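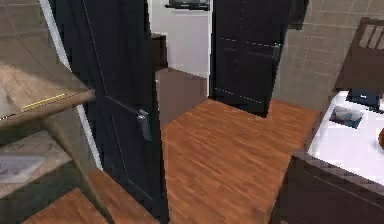

Home robots learn to handle doors in a simulated apartment

31 March 2024

Doors are hard for robots! A home robot has to figure out which way a door swings, whether it is open far enough to get through, and what might be waiting on the other side. The Plimwood project has a new result on exactly this problem, and it's a fun one.

The team trained its door-handling program, called Fluletus, entirely in computer-rendered homes. These are furnished rooms, with tables, chairs, shelves and wooden floors, and doors left at all sorts of angles. A dark door standing partly open is one of the trickier cases, as the program has to pick out the handle and judge the gap before it plans a path into the next room.

What's new in the method is a short "look again" step. Before committing to a move, Fluletus compares its first guess about the door with a second view taken from a slightly different spot. If the 2 guesses don't match, it takes another look before going any further.

In testing, the program made 879 attempts across 16 simulated homes it had never seen before. Adding the extra step cut failed attempts by 30 percent, and most of the gain came from doors that were only partly open (the team had expected the closed ones to improve most).

Work on the method began in January at the Pillai lab. Next up is a set of narrower hallways, still in simulation, followed by trials with a real door and a real handle. We can't wait to see how those go!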